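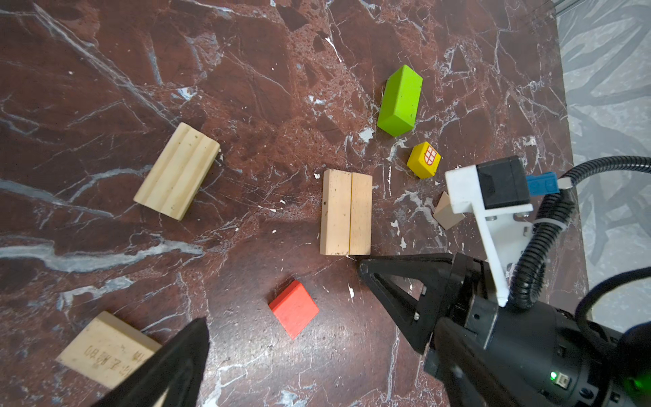
The woman on the next bench said she had been coming to the Plukuscombe open day since her kids were small, and that we should do the quarry walk before lunch, while the path was still in shade.

Visits > Stone Country > Plukuscombe

2025-06-29, by the Savolainen Travel Notes editor

We took her advice, and I'm so glad we did! The walk is 65 steps down (steep ones, bring decent shoes) to the old Gedon marble workings, where our guide let us run our hands along the wall and told us the village once had 1,108 people, nearly all of them living off stone. After that came the polishing shed, noisy and wonderful, and then a long, happy lunch of bean soup and plum cake under the trees.

Reddish-brown marble with pale veins is my favorite, and I could have looked at tabletops all afternoon. Tickets are 8 dollars, and the next open day is in October.

Recent visits
The Zuso paper mill
A morning at the Gedon bell museum
Plukuscombe by the slow train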